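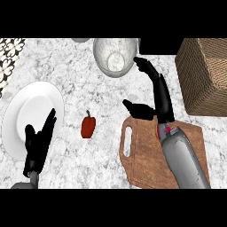
**PRESS RELEASE – for immediate use**

# Fairclough students reach national final of simulated kitchen robotics contest

**Fedmont, January** – A student team from Fairclough College has won a place in the final of the Trilside Challenge, a contest in which school and college teams program a pair of robot arms to do kitchen jobs inside a computer simulation.

The team, which enters under the name Folurside, finished second in the qualifying round. It will compete in the final in Fedmont this spring against the other teams that passed the qualifying mark.

Teams in the Trilside Challenge do not build any hardware. Every entrant works with the same simulated kitchen counter and the same two arms, each fitted with a jointed black hand. The tasks involve ordinary things such as plates, bowls, cutting boards and vegetables. In the qualifying round, teams had to move a red pepper from the counter to the cutting board, set it down upright and bring both hands clear without touching anything else.

Each entry was then run 100 times by the organisers, with the pepper starting in a slightly different place each time. A run scored full marks only if the pepper was still standing at the end. Knocking the plate or the bowl lost points, and a run was stopped if the two arms touched each other.

Nhung Từ, who captains the team and is in her second year of the engineering course, wrote most of the code that decides which hand should act.

"We started with one arm doing everything and the other one parked out of the way," she said. "It scored quite well when the pepper was close to the board. When it was further over, the arm had to stretch and it kept tipping the pepper on the way. So we gave the left hand the far side of the counter and worked out how to pass things across. That took most of the autumn term."

The grip was the other main difficulty. A pepper in the simulation has a smooth, uneven surface, and early versions of the team's program either squeezed too late or pushed it along the counter with the thumb. The students ended up approaching it from above with the hand half open and closing the thumb last.

The club carried out more than 2,000 practice runs before sending in its entry, most of them left going overnight on the machines in the college computing room. Members took turns to go through the recordings of failed runs the next day and sort them by cause. The list was kept on a whiteboard and later moved to a shared spreadsheet when the board filled up.

Tùng Từ, who teaches computing at Fairclough and supervises the club, said the simulation had allowed the students to try things they could not have tried with real equipment.

"A pair of arms like that is well beyond our budget, and I would have been nervous about letting a beginner loose on them," he said. "In the simulation a first-year can drive a hand straight into the counter, look at what happened and have another go before lunch. They have learnt a lot about coordinates and a fair amount about patience. The two of them who do the testing are probably stricter than the judges."

The Folurside team is made up of students from the engineering, computing and product design courses. The club meets after classes and is open to any student at the college. No experience of programming is needed to join, and several of the current members had written no code before they came.

## The final

The task for the final will be given to all teams on the morning of the event. Organisers have said only that it will use both hands and more than one object. Teams will have until 4 pm to adapt their programs, after which the entries will be run in front of the audience on a large screen.

To prepare, the club is now setting itself short tasks against the clock, including putting the pepper on the plate and moving the bowl to the other end of the counter. The students are also rewriting the part of the program that plans the path of each arm, which Nhung Từ described as "the slow bit that everybody has been avoiding".

Fairclough College will hold an open evening before the final, at which visitors can watch the simulation running and try controlling the arms from a keyboard. Admission is free and there is no need to book.

## Notes for editors

- The Trilside Challenge is open to teams from schools and further education colleges. All rounds take place in simulation.
- Fairclough College offers full-time and part-time courses in engineering, computing, design and catering.
- Nhung Từ and Tùng Từ are available for interview. Requests should be sent to the college press office.
- Journalists who would like to attend the final should contact the press office in advance, as seating in the hall is limited.

**Ends**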